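Clothes on the Bed: Getting Ahead of the Pile

My neighbor Elínborg Mikkelsen raised a big family in a small house in Neltport, and she taught me to treat the bed as a sorting table. You pull the cover smooth first, all the way down to the foot, and only then do you let a single shirt land on it. I was skeptical (I am a drop-it-on-the-chair person from way back!) but I've done it her way for 17 years now and I wouldn't go back.

A pale cover is a help, too. Dark things show up on it right away, and so does lint.

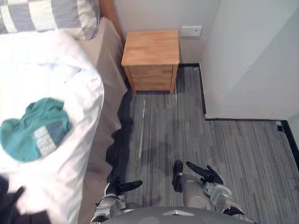
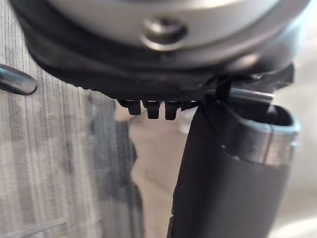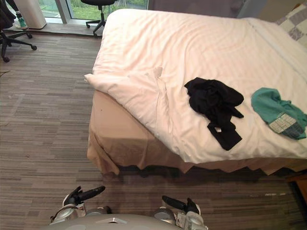
Start with whatever is most crumpled. Shake it hard by the shoulders or the waistband, lay it face down, and run your palms from the middle out to the edges – you'll be surprised how often that saves you getting the iron out. Check the pockets while you're there. I once washed a grocery list and 32 cents, and picked paper off my good black pants until suppertime.

Patchwork and anything with contrasting panels I fold along the seams when I can, and I keep teals and blues in their own stack so they're easy to find on a dark February morning. If something needs mending, hang it on the doorknob. It will nag you nicely from there.

Last of all, give the bed skirt a little tug at the corners, and put the stacks away before supper, or you'll be moving them to the chair at bedtime like I used to.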